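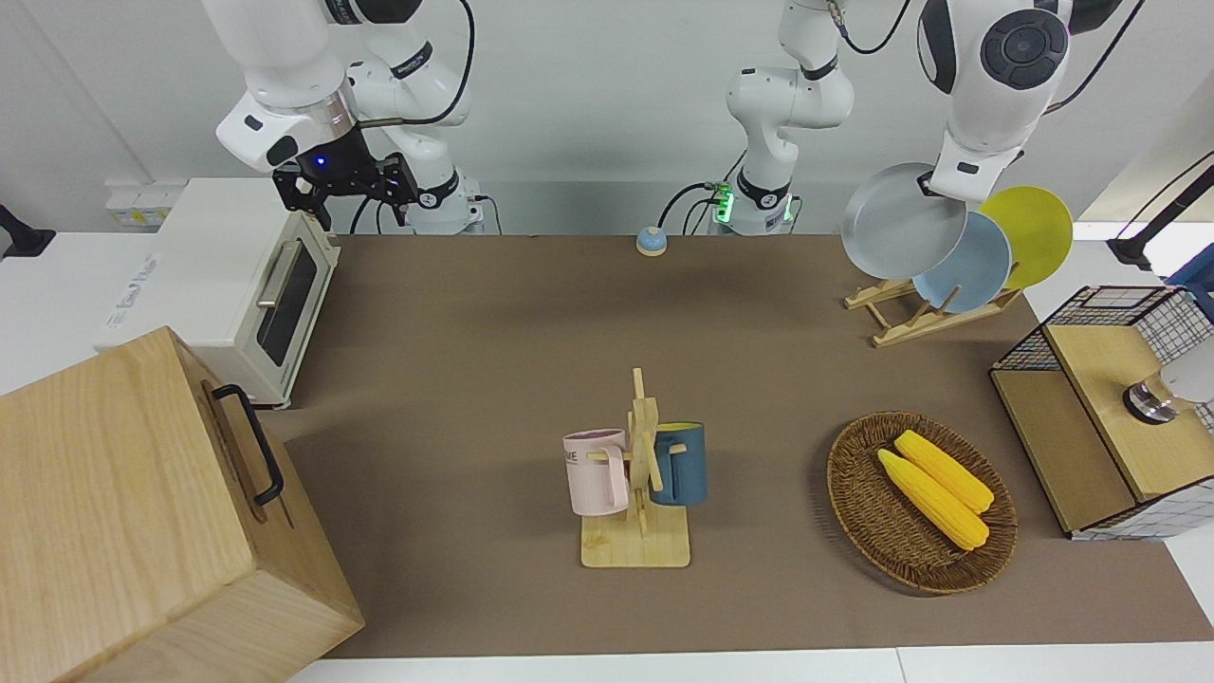 Plava, November

3.2 Where things live in a kitchen

When we began asking people in the Skunen district how they decided where to keep their everyday dishes, we expected short answers, and we got very long ones. A plate, we were told again and again, has two homes: the cupboard, where it belongs, and the rack, where it really spends its days. Of the 323 households that returned our booklet, 37 had given up on the cupboard for plates altogether, and several wrote to us at length (and rather happily!) about how much easier breakfast had become.

We call these in-between places "resting spots," a term we borrow from Landry's earlier work on hallways and coats. A resting spot is any place where a thing waits in the open between one use and the next. Racks, hooks, trays, windowsills and baskets all count, and so does the top of the refrigerator, which came up far more often than either of us would have guessed. Across all the booklets, people named 696 resting spots in their own words, and we have kept those words wherever we could, down to "the bread corner" and "Grandma's end of the counter."

Mugs deserve a paragraph to themselves. People who were quite content to stack plates and bowls out of sight wanted their mugs where they could see them, and many could tell us the order in which the household reached for them on a weekday morning. A stand with pegs (Figure 3) keeps each mug separate and easy to pick out, and people who owned one tended to talk about single mugs, by color or by giver, while people who stacked theirs talked about "the mugs" as a group.

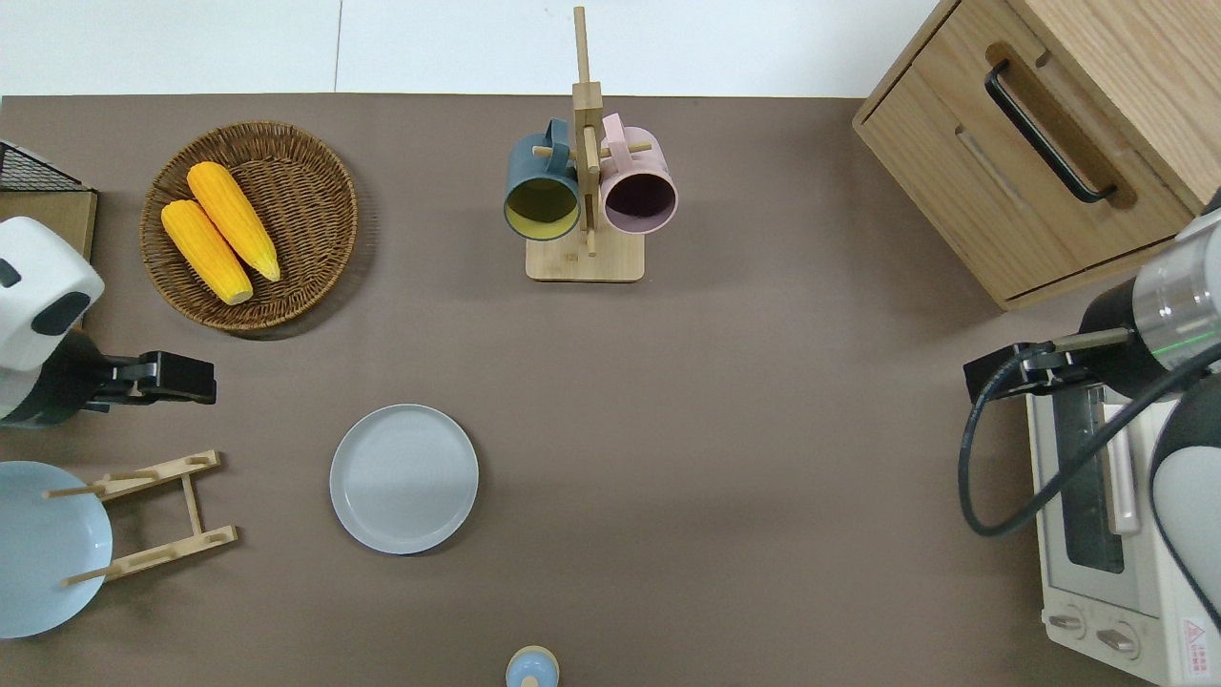 Figure 3. Open storage on a tabletop: mugs on a wooden stand, and corn in a woven basket.

Food in baskets follows much the same pattern, though the waiting is shorter. Corn, onions and apples were left out partly as a reminder to cook them, and we heard this most warmly from the larger families on the Trandesen side of the river, where whoever comes home first starts supper. One mother told Yamila Zúñiga, over a very good bowl of soup, that anything she puts in the refrigerator drawer might as well have been mailed to another country.

We followed up with 30 of the households in person, always on a Wednesday, when the shops in Skunen close early and people were glad to sit down with us. Mélanie Landry drew a simple floor plan of each kitchen while the talk went on, and people often leaned over to correct her, adding a shelf or moving a hook. Those corrections are the basis for the maps discussed in Section 3.3.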